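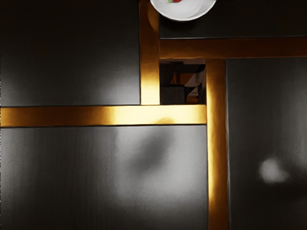

Driltdale, Mar 7, 2020

Haslam cannery reopening under new owners - thread

k_orakzai
The local business page had a notice this morning that the old Haslam fruit plant has been sold and will go back to packing this year. The buyer is Ostuston Foods. They say 44 permanent jobs at the start, and the first product is canned pears for export out of Handasholm. Does anyone here know more than the notice says? My brother worked the retort line until it shut and wants to know whether to apply or wait.
Kausar Orakzai

dockside705
It's true about the sale. The part I would be careful with is "permanent." When the last owners ran it, half the floor was on seasonal contracts and they called those permanent too, as long as you were asked back the next year. Get it in writing.

pearblossom
There was a meeting at the township hall for growers. They want fruit from inside the county first and will sign for three seasons. The price was lower than I had hoped but they pay at 30 days, and the old plant took 90 when it paid at all. We signed.

dockside705
Three seasons is fine until they find cheaper pears somewhere else in the second one. Is there a minimum volume in the contract?

pearblossom
Yes. 50 tons a season for a farm our size. If they take less they owe us the difference at half price. I read it twice and had my sister-in-law read it.

mill_road
I don't see how the export side works. Handasholm has one crane that can lift a loaded container and it was down most of last fall. The sawmill was trucking everything south. Unless the port has fixed that, "export from Handasholm" is just a line in a press notice.

h_niazi
The crane was repaired in the winter. I book freight for two companies that use that berth and we have had no missed sailings so far this year. It's slow, but it works. The bigger problem is the road between the plant and Route 9. The culvert bridge has a weight limit and a full container of canned goods is over it. They will have to load light or go the long way by the quarry, and the long way adds 40 minutes each trip.
Hammad Niazi

mill_road
OK, I hadn't heard about the crane. The bridge has been on the county list for as long as I have lived here.

k_orakzai
Thanks, this is all useful. I called the number on the notice. The woman who answered said applications for line and maintenance jobs are open now and office jobs will be posted later. She would not give me a pay rate. She did say people who worked there before should put that on the first page.

dockside705
No pay rate tells you something.

pearblossom
It tells you they haven't set it yet. Every place around here posts the job first and talks about money at the interview. I don't like it either, but it isn't special to them.

dockside705
The warehouse in town puts the rate on the sign out front. It can be done.
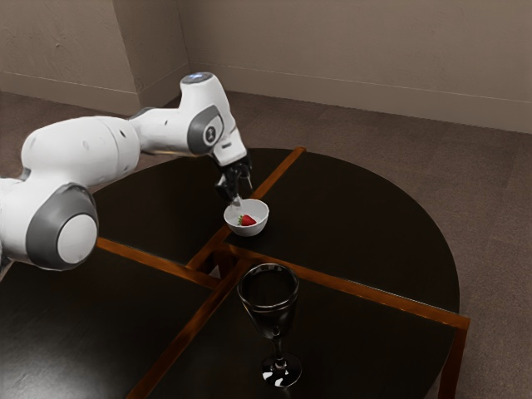 Haslam, January

tinsmith_ret
Putting the place and month at the top because that is when I was last inside the building, before the sale closed. I did 22 years there, mostly on the seamers, and the agent had me walk through with an engineer to say what still ran.

Two of the three seamers are good. The third was stripped for parts and should be scrapped. The boiler passed inspection but the insulation on the main steam line has to come off and be redone. Cold store is the weak point. The compressors are older than some of the people posting here, and they can't hold enough fruit for a full shift on a warm day. If Ostuston has money set aside for that, they can pack. If they don't, they will be stopping the line by two in the afternoon every time it gets hot.

On the loads, the plan I was told was 1,000 cases per truck, so that does sound like they mean to load light and use the bridge.

h_niazi
That would clear the limit with room to spare. It costs more per case to ship that way, but it beats the quarry road.

mill_road
Did they say anything about the smell? The old plant put its peel and wash water in the settling pond and people on the east side complained every August.

tinsmith_ret
Peel is supposed to go out daily for cattle feed. The pond stays for wash water only. I can't say more than that, it wasn't what I was there to look at.

dockside705
I'll believe the daily part when I see the trucks. Still, I would sooner have it open than sitting there with the windows out.

k_orakzai
My brother is sending his application Monday. tinsmith_ret, he says he remembers you and wants to know if the number two seamer still jams on the short cans.

tinsmith_ret
It does. Tell him to bring his own feeler gauges.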